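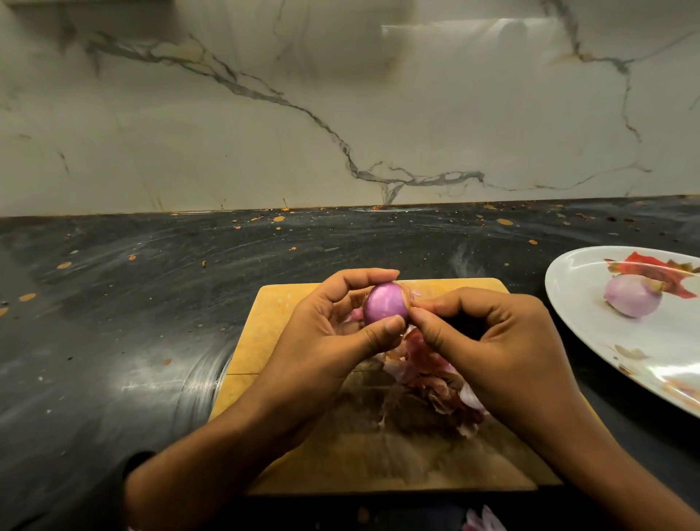

Progress report - kitchen task recording and equipment plan
Montes site, Mon 3 June

Quick version, full budget sheet follows when Clasness send the revised quote.

Where we are
Recording of hand tasks is on schedule. Peeling set is the main one this period - onions and shallots, garlic started. Chopping not started, waiting on the second station. We have 382 usable clips against a target of 1000 for the first phase. Low on paper but the first weeks went on getting the head mount to sit right, and the pace now is much better. Expect to hit 1000 without an extension.

Peeling is slower per clip than we told you in the proposal. The dry skin tears in small strips and the last bit takes the longest. Fine for the data, those are the parts we want, but it means more recording hours per item. Staff hours line is up, offset by the savings below.

Spent so far
Head cameras and mounts, all delivered, all working. One mount strap replaced under warranty.
Storage drives - bought two, need two more before the chopping set.
Groceries - small line, running under budget. Shallots cost more than yellow onions, we are mixing both.
Station one - no build cost, we are using the kitchen already at Montes instead of the rented one. Saves 3000 on the facilities line. Asking to keep that money in the project, see below.

The arms
This is the big decision and the reason this report is longer than the last one.

Plan in the proposal was one two-arm bench unit from Bendberg with the standard grippers. We had the demo. Arms are good, reach is enough for a normal counter depth, and the software runs with what we have. The standard grippers are the problem. They can hold a whole onion OK but can't get hold of a loose edge of skin, the tips are too thick. A person does that with a thumbnail and doesn't think about it. The machine needs a thin tip and some kind of force reading or it either slips or squashes the thing.

Options we priced:

Option A. Bendberg unit as quoted, standard grippers. Inside budget. Will not do peeling, only pick and place. We don't recommend it.

Option B. Bendberg unit plus fine-tip grippers with force sensing from Clasness, one pair. Adds 3830 to the equipment line. Adapter plates are included, so no machining on our side. Delivery is longer than we'd like but before the training phase starts, if we order in June.

Option C. Lease a unit from Botdale for the training phase. Cheaper up front, and they swap broken parts. But the lease does not let us change the grippers, so same problem as A. Also the lease total passes the purchase price if the project runs past the first year, which we hope it does.

We recomend B.

How we would pay for it
3000 from the facilities saving above. The remaining 830 from the travel line, we have dropped one of the supplier visits and will do it by video call. No new money requested. We do need your written OK to move funds between lines, the grant terms ask for it over a set limit and this is over.

Not in the plan yet
Spare gripper tips. Clasness list them as a wear part but couldn't tell us how long they last on wet food. Would rather hold a small reserve than guess, amount to be agreed.
Washdown cover for the arms. Juice and skin bits get everywhere. Bendberg sell one, quote asked for, nothing back yet.
A proper bench for station two. Could be second hand, needs to be rigid enough to bolt the arms down.
Power at the bench. Building says the existing circuit is fine for one unit. Need that in writing from them too.

Risks
Late order. If funds approval slips past the end of June, gripper delivery runs into the training phase and we lose weeks. Biggest risk by far.
Quote expiry. The Bendberg price is held to the end of the month, then it goes to the new price list.
Clip quality. Hands cover the onion a lot when seen from the head camera. Close work hides the exact part we care about. We may want a side camera on station one, can reuse an older one so no cost, but its extra setup time.

Next period
Finish garlic, start chopping once drives are in.
Labels on the first 382 clips - grip, pull, turn, drop.
Order grippers and arms, subject to approval.
Floor plan for station two.

What we need from you
Approval to move 3000 from facilities and 830 from travel into equipment.
A yes or no on option B, by email is enough to start, signed form can follow.
Confirm whether spare tips count as equipment or consumables. We had it as consumables but the form is not clear.

Revised budget table to be attached to the next mail.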